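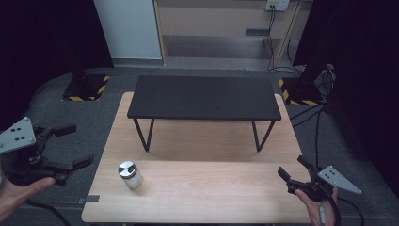 Bench. Jar with the metal lid, black stand behind.

10 Dec 2013

Right, football day again. I've been putting off the boot stud tests for weeks and now Saarela want to know whether their winger can have the new outsoles before the transfer window opens, so there's no dodging it. (He hasn't signed yet, as far as I know! Every rumour page has him going somewhere different. Bramano have been "close" since October and Plinia are meant to have put in a late offer, and if he goes to either of them he'll be in another sponsor's boots and this whole entry is wasted ink.)

Anyway. Started with the old pair, the ones he wore in the cup game where he slipped taking the corner. Pulled the heel studs first. The left inner one came away with hardly any turn on the key, which I don't like at all, and I've gone back through the notes to see if we'd written a torque down when they went in. We hadn't. Please can we write it down this time, me included.

Pull test on the new outsole, forefoot studs: took it up to 500 newtons and held, no movement I could feel and none on the dial. Same again on the heel and it was fine until I put the load on at an angle, when the outer stud started to creak. Backed off, had a look, couldn't find a crack. Ran it again and got the creak in the same place. I think it's the plate rubbing on the insert and not the insert itself, but I'm not happy signing that off on a noise, so it goes on the list for tomorrow with the plate out.

Turf tray next. The natural grass is in a sorry state, it went yellow under the lamps and I was too slow getting fresh. Used it anyway for a rough idea and did three runs with each boot. New boot lets go a touch earlier on the turn, which is what we wanted after all the moaning about his knee, and it grips about the same going straight. I wouldn't quote any of that to anyone outside this room, the grass was awful. Need to repeat on proper turf. The artificial tray is fine but his club plays on grass and so does everybody he's been linked with, so there's not much point starting there.

Upper: Wustitex sent the second batch of the knitted fabric and it's much better than the first. The first stretched like an old sock once it had been soaked, and this one came back nearly to length overnight. Colour is off though, more of a brick than the red they promised, and you know somebody at the club will care about that more than the stretch. I've asked them for two more metres from the same roll before they change anything. Don't cut into what's left on the shelf, I need it for the seam test!

Seam test itself not done. I ran out of afternoon, partly my own fault for reading the transfer gossip over lunch. For what it's worth I think he'll stay where he is until summer. He's only just got his place back, the new manager plays him on his proper side, and Bramano already have two left wingers who never get a game. But they said that about the goalkeeper as well and he was gone in a fortnight, so what do I know.

To do:
Plate out of the new outsole, look at the outer heel insert
Fresh turf, cut thicker than last time
Repeat turning runs, old boot first
Seam test, soaked and dry
Ring Wustitex about the red
Find out what size he's really wearing. The sheet from Saarela has one size and the boots that came back have another stamped inside. If he's been squeezing into a half size down then the slipping might have little to do with the studs, and I'd like to know that before I spend another day on them.

Torque key is back in the top drawer. It was in with the glue.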